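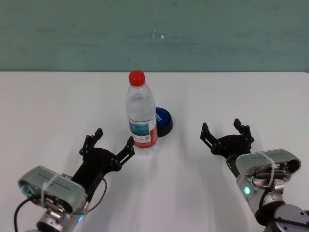
A bottle of water with a red cap, and the blue button behind it.

Blue "sorry" buttons go out to meeting rooms in Arberg

Staff and visitors at the Ginville community centre in Arberg will find something new beside the drinking water when they sit down for a meeting. The centre has begun putting out push buttons with a blue top and a black base, to be pressed by anyone who has interrupted, arrived late or knocked something over.

The buttons come from Nellska, a small gift supplier in the town. The centre has ordered 10 of them, and the first were handed over on 2/7/23. They will be shared between the meeting rooms and the reception desk, with 2 kept back as spares.

According to the centre, the idea came out of a users' survey last October. Groups that hire the rooms said discussions often ran over time and that people talked across one another. Several asked for a light-hearted way of dealing with it that did not involve a chairperson telling anyone off.

Bottled water was already provided for each booking. Room hirers are now asked to leave the button next to it, within easy reach of the people at the table, and to put it back there before they go.

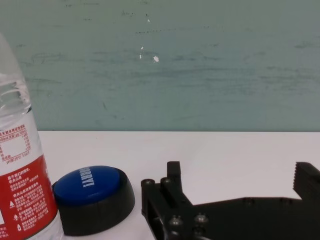 Reading time: 2 mins

The word "SORRY!" is printed across the top of the button in white capitals, while the small print on the bottle beside it is in Chinese. Water for the rooms is bought through Gauthier, a wholesaler on the edge of Arberg which stocks imported food and drink. The centre said it chose the supplier on price and had no plans to change.

The buttons are not fixed down, and the centre decided against screwing them to the furniture. Some groups push the tables together and others clear them away entirely, so anything permanent would soon be in the way. Hirers who do not want a button in the room can leave it at reception when they collect the key.

Nellska has been trading in Arberg for two years and sells desk toys, cards and small household gifts. The firm said it had sold 2000 novelty buttons in that time, mostly to offices – the "sorry" version has been bought more often by schools and clubs.

The centre will ask for comments through the book at the front desk and expects to decide in the autumn whether to order more. A request from the evening language class for a second button, with different wording, is also being looked at.

Rooms at the centre can be booked by telephone or in person during opening hours. Water is included in the hire charge, and tea and coffee can be added for a small extra cost.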